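Section 4: Opening a second-hand tower and checking what you've got
Revport Refurbishing Guide, October revision
By Catríona Phelan, with corrections from Ciarán Ó Gríofa

Sellers' descriptions are written by people who want the thing out of their hallway. "Complete, just needs a drive" has cost our workshop more money than any other phrase. Treat the listing as a rumour and work through the steps below before you order a single part.

You will need a cross-head screwdriver, a torch, a shallow dish for screws and a pencil. You do not need the 34-piece toolkit that every online guide seems to recommend.

CAUTION: Never open the power supply itself. There is nothing in it for you to mend, and it can hold a charge after the plug is out.

1. Shut the computer down, switch off at the wall and pull the mains lead out of the back. Hold the power button in for ten seconds.

2. Lay the tower on its side on a bare table. Carpet is a poor choice, whatever your uncle did in his day.

3. Take off the side panel and put it somewhere you won't kneel on it. If it sticks, look for a missed screw or catch before you pull harder.

4. Touch bare metal on the case. Opinions differ on wrist straps. Wear one if you own one, and keep touching the case if you don't.

5. Look before you unplug anything. Find the power supply, the main board, the expansion slots and the memory slots, and write down which cable goes where. You will not remember - I have watched Ciarán not remember with the same model twice.

6. Check the processor socket. A seller who says "processor included" may be quoting the original specification. If the socket is empty, keep fingers, sleeves and screwdrivers away from the contacts, and leave the lever alone until you have a processor to fit.

Note: A heatsink elsewhere on the board proves nothing about the processor. Boards often carry a smaller one for another chip.

7. Follow each data cable from end to end. A loose end usually means a drive has been taken out. The cable may still be good, but I wouldn't bet a weekend on it.

8. Check the small plugs on thin wires, such as those for fans and front-panel lights. Grip the plug and never the wire. If one won't shift, look for a latch on the side.

9. Read the maker's name and part number from the board. The badge on the front can be wrong, as cases and boards do get swapped. Only then look up which memory and processors will fit.

CAUTION: Some makers use their own power plugs and board shapes. A part sold as "universal" deserves a second look, and so does the shop selling it.

10. Dust with a soft brush. We tried a 28-pound electric blower and went back to the brush.

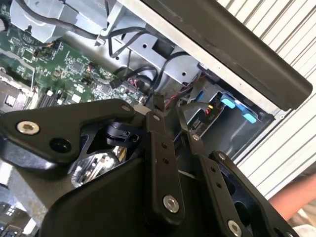
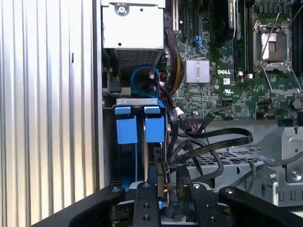
Fig. 4a and 4b: Inside a desktop tower. The second view shows the power supply, the blue SATA cable and the empty processor socket on the Dell board.

Related sections
Section 3: Questions to ask before you pay
Section 5: Fitting a processor without bending anything
Section 6: Is the old power supply worth keeping?
Cable lengths and other small lies, by Grażyna Sikora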